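Menmont College -- Department of Workplace Studies
Unit 4: Keeping a Shared Table in Order
Handout for the session of Thursday, June 25, 2026

Aims of the session

Students will learn to sort, place and store the small items found on a shared work table. The unit follows the Triantafyllou method, introduced in February, and counts towards module 452.

Terms

A "home" is the fixed place of an item when it is out of use. A "stray" is any item lying away from its home. A "guest" is an item that belongs to another table and is to be returned there.

Procedure

Clear strays before guests. Writing tools go into the cup with their caps on. Erasers and other small blocks are kept beside the cup, never in it -- they sink to the bottom and are forgotten. Guests are placed in the tray by the door of the Flurby Room. The whole procedure should take no longer than 20 minutes.

Worked case

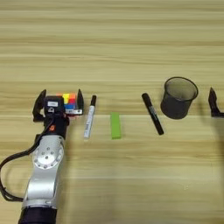 Strays are easiest to deal with when their home is within reach. A mesh pen cup needs very little room and may stay out on the table all day. The black marker next to the cup and the white one further to the left are both strays, and both go into it; the puzzle cube is a guest. The bright green block may remain upright where it is until the cup has been filled.

Written work

Submit a plan of one table at home or at work, with a commentary of 500 words, to the Gronum Building office.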